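Nallik Users Forum > Simulation > Faults and odd behaviour
Thread: Right arm moves to pre-grasp, base view is rolled, left gripper drifts
Started 2022-06-22

gridlock_tam
Posting this as a fault, but tell me if it's a settings problem. We run a two-arm book pick in the Zarden living room: tabletop pick with the right arm, left arm parked. Since we moved to the new scene loader the head view comes up rolled well over to one side, and about half our runs end with a joint limit stop. The same task file ran for 292 episodes on the old loader without a single one. 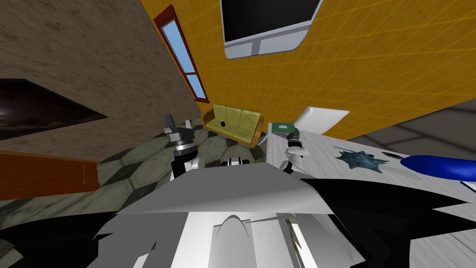
Head view, right gripper just below the green book.

The left arm should be tucked in when the task starts. It's out over the floor tiles instead. No warning in the log until the stop itself.

nosthorpe_lab
Check your camera mount before you blame the loader. We had a rolled view at Nosthorpe and it was one wrong sign in the head joint. The arms were fine, the picture wasn't.

gridlock_tam
Checked that first. Head joint reads zero. Here's the wrist view from the same setup.
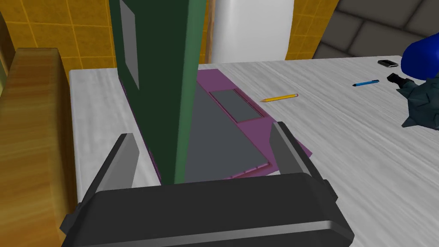 Wrist view over the table, green slab upright, purple item and pencil behind.

The table looks pretty level from there, so I don't think the room is what's tilted. That leaves the base or the head camera.

pallet_jack_80
I'd say base. If the base spawns with a bad rotation, the arm solver still tries to reach the table and uses up its travel doing it. That would give you the joint limit stops as well. A camera sign error wouldn't.

nosthorpe_lab
It would if the pick is using the head camera for its target. Plenty of people do that. Tam, which is it?

gridlock_tam
Target comes from the scene file, not the camera. I also slowed the controller down to see if the solver was overshooting. It grasps more often, but the view doesn't change at all.

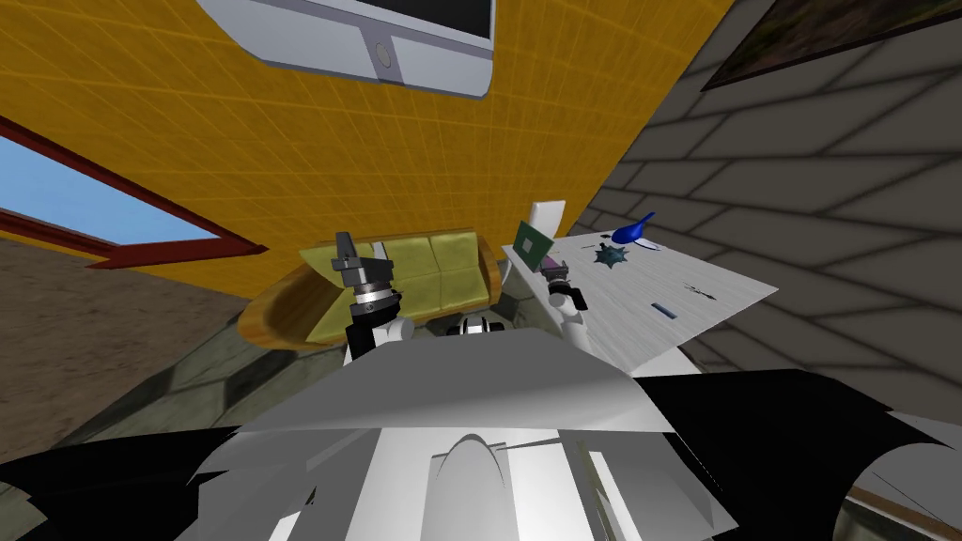 With the slower setting I get the stop on 3 runs in 80, which is a lot better, but I don't trust it. Something is still wrong underneath and I'd like to find it before August, when this goes on the real arms.

alarcon_fw
Please don't put it on hardware in this state. At Alarcón we had a base rotation error that looked harmless in sim, and on the real unit the parked arm swung out at startup into the space where a person would stand. The guard caught it. Fix the start pose first and add a check that refuses to run if the left arm is outside its park zone.

pallet_jack_80
Agree on the check. Disagree that it has to wait on the root cause, you can add it today.

alarcon_fw
Fine, but a check isn't a fix. Both, then.

gridlock_tam
Both it is. I went back through the gripper cameras to see when the drift starts.
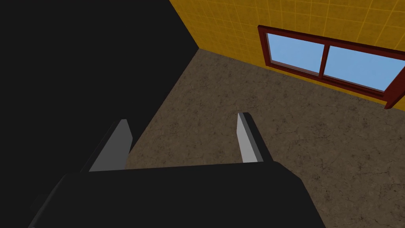

The park command is sent before the base pose is final. The loader drops the robot in, the arms get their targets, and then the base rotation is applied a few steps later. So the left arm is parked relative to a pose that no longer exists. Old loader did it the other way round.

nosthorpe_lab
That explains the arm. It doesn't explain the roll, unless the rotation itself is wrong too.

gridlock_tam
Right, that's still open. I suspect the quaternion order in the scene file -- the old loader may have been swapping it for us. I've delayed the park command until the base settles and added the zone check. Running 4,000 episodes overnight with the original controller speed and I'll post the stop count.

pallet_jack_80
Log the base rotation at every reset while you're at it. If it's the order, you'll see it in the first line.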